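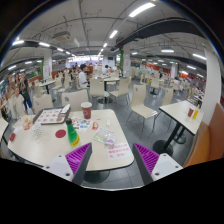
Asger Hjaltadóttir wrote back to say I'm wrong about food courts, they were never about the food, they're about splitting up. Everyone goes off to a different counter and comes back with something the others wouldn't have agreed to. Fair. I'd said in the last post that I'd take one proper restaurant over a whole floor of counters. Taking part of it back.

So. January, mall trip, four people, no agreement on lunch. My sister wanted noodles. Dad wanted whatever had the shortest line. In a restaurant that's half an hour standing in a doorway reading a menu taped to glass. Instead – trays, go, meet back at the table.

I had the baked pasta at Macedo. Good! Too much cheese on top but the corners were crisp and I ate those first. Dad went to Bukeseck for the sausage plate and got mustard he didn't ask for. Two kinds. Sister's noodles were from Josis and she wouldn't share, so no report.

Things I still don't like:

- the noise, espescially after noon
- holding a table with coats
- eating at different times, someone is always done before someone else sits down
- prices creeping up, Macedo is nearly what I'd pay sitting down somewhere with a door

But the splitting up thing, yes. I grew up with one pot on the stove and you ate it or you didnt. Still find it a little bit thrilling to walk off alone with my own money and come back with fries.

Dessert was Plulletti, the lemon one, shared between two of us. Should have got our own. Parking ticket said 2 hours free and we made it back with hardly anything left.

Will try the soup counter next time – if the line's not down to the escalator again. Asger says get the lentil.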